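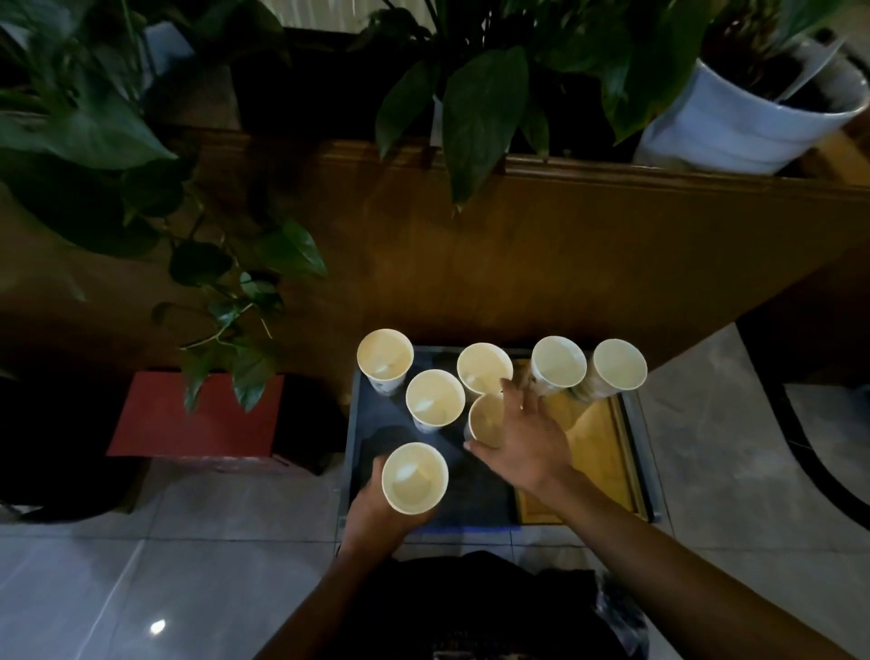

Paper cups being handled at the tray.

Hiltudix Seston tray carrier, reviewed after 80 runs

The Seston is a low, wheeled robot that carries a tray from one room to another. We bought ours in September to move drinks from the back room to the front. Loading is still a manual job. Light paper cups take a little care, and we put most of them toward the back of the tray, as the manual says to.

Over 80 runs it finished 78. The route is the same each time, tile floor all the way, and on an ordinary run it is quiet and keeps a steady pace. Battery life was fine for us. A full charge takes 40 minutes.

The two failed runs had the same cause, and it is serious enough that I would not leave the machine alone in a room with people in it.

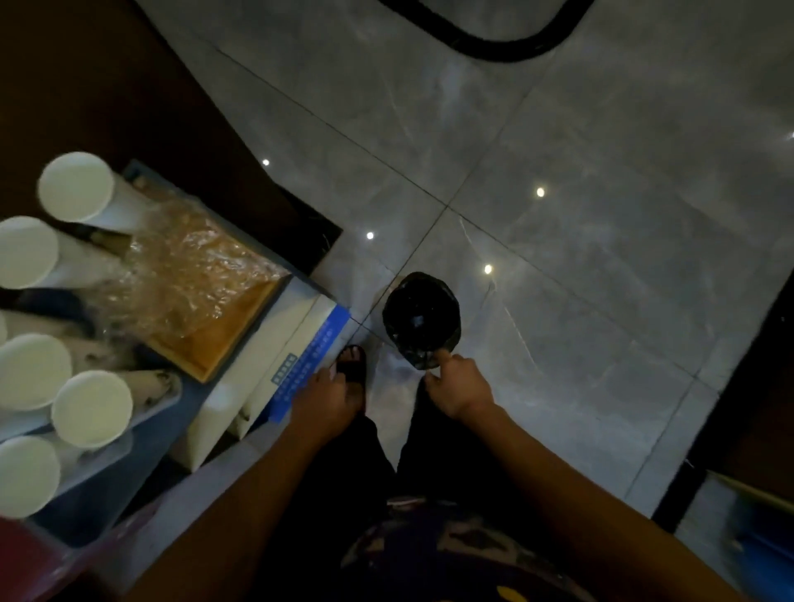 2 min read

A black plastic bag had been left on the floor in its path. The Seston did not slow down. It pushed the bag until the plastic went under the front wheel, then the wheel locked and the tray tipped forward. The first time, the cups were empty. The second time they held coffee, and it went across the tile.

The stop button worked both times, but the motor kept trying to turn for a few seconds before I got to it. There was no alarm and the app showed the run as "in progress."

I tried other things in the same spot with the tray empty. It stopped for a carton and for a shoe. It did not stop for a clear bag. My guess is that soft, shiny plastic on a glossy floor gives the front sensor very little to go on, but Hiltudix support only told me to keep the route clear and update the software. I had already updated it.

The Harries carrier we had before was slower and louder. It had a rubber bumper across the front that cut the motor on contact. The Seston needs one.

Good: battery, noise, easy setup.
Bad: misses plastic bags, no jam alarm, slow motor cutoff.

I'm keeping it for short trips with lidded cups while someone walks alongside.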